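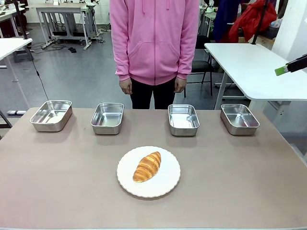 Plurkcombe: stuck on the harbor map, plus a general gripe about worker upgrades

marshgoblin
26/07/2021

Hi all, long time reader, first thread. I picked up Plurkcombe on sale after finishing Palacios (loved it, played the whole thing in bed with a cold) and I'm hooked, but the harbor map is eating me alive. I can get silver without much trouble. Gold, no way. My best score is 3,426 and I finish with the lighthouse half built every single time.

What I do is build the sawmill first, then the fish dock, then save up for the second hut so I've got more workers. By then the fog has rolled in and everybody walks at half speed. Is the hut a trap? And is it worth upgrading workers at all on this map? I dump so much food into boots and it never feels any faster.

tallowbee

Hut's a trap, yep. Skip it. You only need 2 workers for that whole map, and the food you save goes straight into the dock upgrade. Get the dock to level two before the fog and you'll be swimming in coins. I got gold on my third try that way, and I'm not a fast clicker.

Oh, and clear the rocks by the east pier early! There's a crate behind them with stone in it and I missed it for ages.

Even

I'm going to disagree with tallowbee here. Two workers is fine if you never make a mistake, but most people are going to send somebody off to pick berries at the wrong time and then stand there waiting. I build the hut every time and I have gold on the harbor. The trick is to build it before the sawmill. You start with enough wood for it, just barely, if you don't touch the bridge.

Boots are a waste though, we can agree on that.

tallowbee

Before the sawmill?? Then what do you fix the bridge with?

Even

The driftwood on the beach. It comes back after a little while, so you grab it twice and you're there.

tallowbee

Huh. I didn't know it came back. I still think my way is quicker but I'll give it a go tonight.

pico_pico

Boots are not a waste, come on. They're a waste on the harbor because the paths are short. Go play the canyon maps without boots and tell me how that goes. I restarted one of those 8 times before I caved and bought them, and then I cleared it with time left over.

marshgoblin, are you queueing your jobs? In Palacios you couldn't, so if you came straight from that one you may be clicking and waiting like I did. Hold down on a building and you can line up the next job. It's in the tutorial but it goes by in a blink.

marshgoblin

...I was not queueing my jobs. Oh my gosh. I've played all the way to the harbor clicking one thing at a time like a dope. Okay, going back in.

gravelsoup

Can I hijack this a little? Does anybody else think the whole timer thing has gotten out of hand? I've been playing these builder games since forever and I used to like just puttering, putting up the bakery, watching the little people carry bread. Now it's fog, floods, bandits, a clock in the corner. Zuvum had a relaxed mode where the clock went away and you could still get all the story bits. Plurkcombe has one too but it locks you out of the trophies, and I want my trophies!

pico_pico

I like the clock. Without it there's no puzzle, you'd just wait until you had enough of everything. Trophies should be for beating the clock, otherwise what are they for?

gravelsoup

For me, Pico. They're for me.

Even

Could do separate trophies for relaxed mode. I think people were asking for that on the old board back in March and it never went anywhere.

I never finished Zuvum, by the way. The mine levels bored me to tears.

gravelsoup

The mine levels are the best part!! You have no taste. (You were right about the driftwood though, I just checked.)

marshgoblin

Back with a report. Built the hut first like Even said, queued everything, no boots, got the rocks cleared for that crate. Lighthouse finished! Still silver, but I missed gold by a hair, and I know where I lost it. I left a guy standing at the bridge while I was reading the dialogue.

Going to try tallowbee's way next and see which one suits me.

tallowbee

Tap the dialogue away, you can read it later in the journal. And do the dock BEFORE the fog, I mean it. I tried the hut start, by the way, and came in slower than my usual. Might just be habit. I kept forgetting I had the extra worker.

pico_pico

Post your score when you get it, goblin. And buy some boots when you hit the canyon.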